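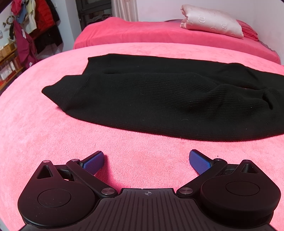
Lejla Vlachou has tested dyed household textiles for Dirkley, a contract laboratory, since she left the finishing floor at the Zupan mill. Most of her work concerns what the trade calls fastness, meaning how well a color stays where it was put. We spoke by phone on 15 December 2025.

I asked first why dark fabrics mark pale ones even when both have been washed before. Vlachou separates two effects that customers tend to report as one. "Bleeding is dye going into water and landing somewhere else," she said. "Crocking is dye moving by rubbing, with no wash involved. The remedies differ, so I ask people which one they saw. Usually they saw a stain and guessed."

Rubbing is tested with a weighted finger covered in undyed cotton, moved back and forth over the sample, once dry and once wet. The cotton is then graded against a gray scale from five, no staining, down to one. Blacks and navy blues on cotton do worst in the wet test. According to Vlachou the cause is mostly loading: a deep shade needs a lot of dye, and some of it never bonds to the fiber. It sits near the surface until it is rinsed off or rubbed off.
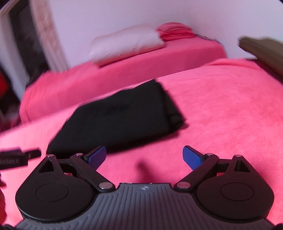 Mills remove the loose portion by soaping, a series of hot rinses after dyeing. It uses water and machine time, and it is the step Vlachou most often suspects when a lot fails. Last May she graded 49 lots of black cotton tape for one client, Trandus. "Two failed wet rubbing. Same dye recipe, same yarn. The rinse log was short on both – one bath missing. They reran them and they passed."

Pale and bright shades have a different problem. Pinks fade unevenly, she said, when the shade is mixed from dyes that do not lose strength at the same rate. A blanket left half in sun shifts in hue on that half, and the owner calls it yellowing. Light tests use a xenon lamp, and samples are compared with blue wool references exposed next to them.

"I get asked how many hours equals how many years. I won't answer that. Which window? What glass?"

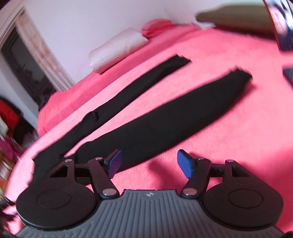

Black fabric strips laid out on a pink blanket.

Her colleague Nobuhle Engelbrecht, who joined the call for the part on laundering, handles pile fabrics. Loops hold water and detergent longer than a flat weave does, and in an overfilled drum neither gets out. The residue stiffens the pile and also traps lint of other colors, which is then reported as staining.

Engelbrecht's procedure is plain. Shake the item. Wash it alone or with the same shade. Use the dose on the box for the soil level, then run a second rinse. "Take it out when the drum stops," she said. "A damp black sock sitting on a pink blanket overnight is a wet contact test. We do that one on purpose, in an oven, under a plate."
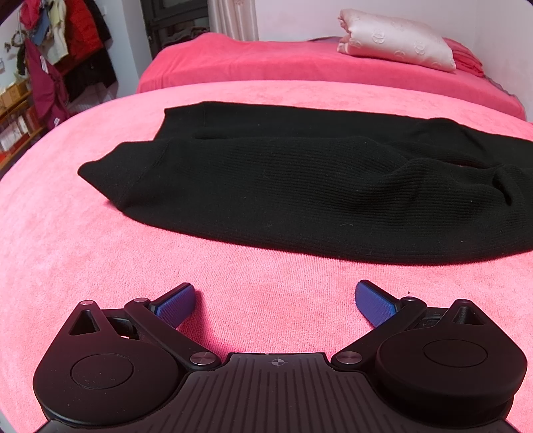
Pink terry cloth.

On vinegar, salt and other home fixatives, both were brief. Salt helps certain dyes move into cotton during dyeing. Added to a later wash, it does not fix anything. Vinegar may neutralize leftover alkali, and it has no useful effect on loose reactive dye. Color-catching sheets do pick up some dye from the water, Vlachou said, but they cannot do anything about rubbing.

For a dark item that has already marked something pale, she advises rewashing the pale item before it is dried. Heat makes removal harder. If the care label permits oxygen bleach, a soak is the next thing to try, after a spot test on a hem.

Dirkley charges $200 for a basic set covering washing, water and dry and wet rubbing. Light fastness is quoted separately.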